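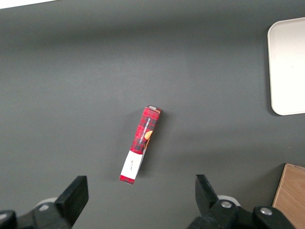
Figure 1. Folding carton, vanilla shortbread.

Unit 7. Secondary Shelf Life and Date Marking
Reading time: 7 min

7.1 Scope

Unit 6 dealt with spoilage by microbial growth. Most dry bakery goods and most carbonated drinks do not fail that way. They fail on texture, flavor or gas content well before they become unsafe, and the date printed on the pack is a quality date. This unit covers how that date is set.

Terms used below:

Primary shelf life: time from packing to the first unacceptable change, pack unopened.
Secondary shelf life: the same, counted from first opening.
End point: the measured value at which the product is judged to have failed. It must be fixed before the study starts.

7.2 Dry baked goods

A short-dough cookie leaves the oven at low moisture. Its water activity is well below the level needed for mold, so the two failures of interest are softening and rancidity.

Softening follows moisture gain. The rate depends on the difference in vapor pressure across the wrap, the area of the wrap, and its water vapor transmission rate. An uncoated paperboard carton contributes very little to the barrier. The inner film does nearly all the work, and a poor end seal can undo a good film. When calculating expected gain, use the film area, not the carton area. This was the most common error in last year's problem sets.

Rancidity follows oxygen and light. High-butter doughs are at more risk than their low moisture suggests, as very dry fat oxidizes faster than fat at a moderate water activity. Peroxide value rises and then falls again as the peroxides break down, so a single late reading can look better than the product tastes. Take at least four readings over the study and run a sensory panel alongside.

The Dakik data set (Handout B) shows this clearly. Peroxide value peaks in the middle of the study and drops by the end, while the panel scores fall throughout.

7.3 Carbonated drinks

The end point is usually loss of carbonation. Plastic bottles lose carbon dioxide through the wall; metal and glass lose it almost entirely at the closure. The test plan changes accordingly: for plastic, vary the storage temperature and wall thickness; for metal and glass, vary the closure torque and liner.
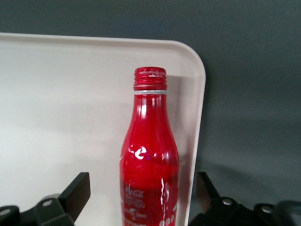
One reader of the 2020 notes objected that closure loss is too small to matter and that flavor change will always set the date in metal. It is a fair point for a correctly applied closure. The Mirnine trial stored 800 packs and found some 69 with closure torque under specification; in that group carbonation failed first. In the remainder, flavor did. Both end points should be tracked.

7.4 Accelerated tests

Raising the temperature shortens the study but does not speed up every reaction equally. Do not cross a phase change. Butterfat melts over a range that ends in the mid-30s Celsius, and results from above that range should not be applied to room storage. State the Q10 value used and where it came from.

7.5 Problems

1. A film pack gains moisture at a constant rate. Show why the real curve flattens as the product nears equilibrium.
2. Using Handout B, choose an end point and defend it in one paragraph.
3. Plodby plans a lot of 3000 cartons with the film thickness cut by a third. Estimate the change in primary shelf life. List your assumptions.

Reading for Unit 8: Cassim case study, sections 1 and 2.

Last revised May 6, 2021 | Contact the course office | Copyright Food Packaging course notes | Back to top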